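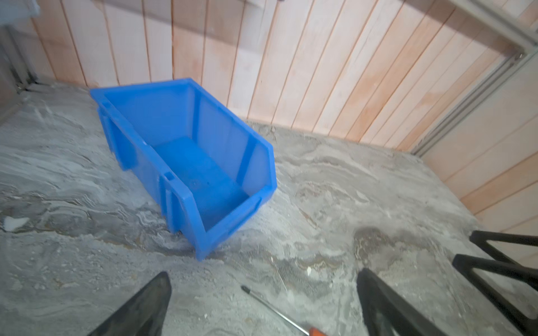
Rawiri Katene wants to know if the Presberg kit is worth it for a one-person shop, or if you'd spend more time babysitting it than you would just putting your own tools away. Fair question, Rawiri! I've been asking myself the same thing since January, and my answer changes depending on how much coffee I've had.

Screwdriver on the bench, blue bin behind it, fingers on either side. Tool pickup is the job I bought the kit for, so it's the one I go on about the most.

Quick intro for anyone new to the gallery. The Presberg is a bench-top arm kit sold by Redesano, and it comes with a wrist camera, a pair of gripper fingers and software that lets you guide the arm through a job by hand before it tries on its own. I paid full price for mine. You bring your own bench and your own bins (the bins I like have a low front lip, so the arm doesn't have to climb so high with a long tool).

Setup took me two evenings. The first one was mostly cables and me reading the same page of the manual over and over — the calibration section really needs a rewrite. The second evening went great, and I had the arm moving before dinner.

Long skinny tools are the hard part. A block or a box is pretty forgiving, but a screwdriver has a fat handle and a thin shaft, and if you grab too far forward the whole thing wants to swing down. My first 5 tries with the stock settings all ended with it back on the bench. Moving the grip point closer to the handle helped a ton, and so did slowing the close speed way down.

I also sprang for the Aguiar fingertip set, which was 84 dollars and, ouch, shipped separately. They're softer and they hold round handles better. I wouldn't order them on day one though. Try the stock tips first and see what you're picking up.

Vaughan Tomoana runs the Ziltwood kit and swears it's easier to teach. He may be right! I borrowed it for a weekend and the menus are nicer, no argument. But the reach felt short on my bench and I kept having to scoot the bins in closer, which got old fast.

Things I'd change on the Presberg: a longer camera cable, a pause button I can find without looking, and a manual written by somebody who has dropped a screw under a bench. Things I'd keep: pretty much all the rest.

So Rawiri, I'd say yes if you enjoy the tinkering. If you only want a tidy bench, maybe borrow one first. I've got two more tools to teach it, the small pliers and a hex driver, and I'll add to the page when I get to them.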